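Section 4: Sorting small things into the three baskets

This is the fun part of the guide! A jumble of odds and ends becomes three tidy groups, and you only need a clear table.

1. Stand the orange and red baskets side by side.
2. Set the yellow basket nearer to you, turned at an angle so you can reach in easily.
3. Move the lamp to the back and coil any spare cord beside it.

Note: leave a bit of bare wood at the front for anything you haven't placed yet. 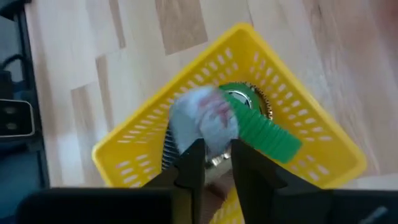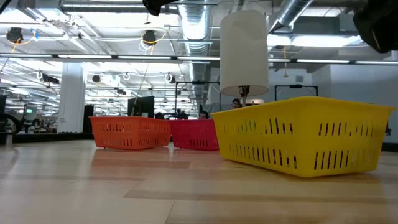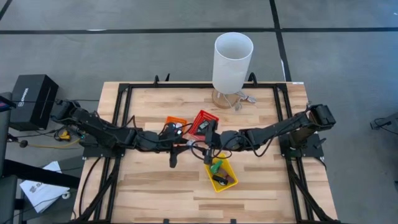
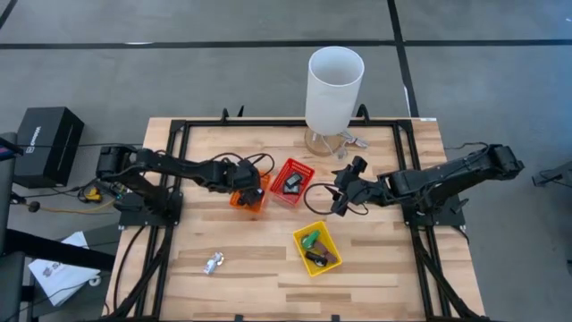 Plullura Home Sorting Team, Kidcombe

4. Begin with the yellow basket. Mixed shapes and colours are welcome – lay longer pieces diagonally and they'll fit beautifully.
5. Use the red basket for small dark items, with labels facing up if they have them.
6. Keep orange for whatever is left over.

Caution: don't pile things above the rim. The slots let you peek in from the side, so a low, loose layer is much easier to check.

Silvia Beneš keeps the list of what goes where, so send her your own groupings – we love seeing new ones!

Page checked 10/10/2024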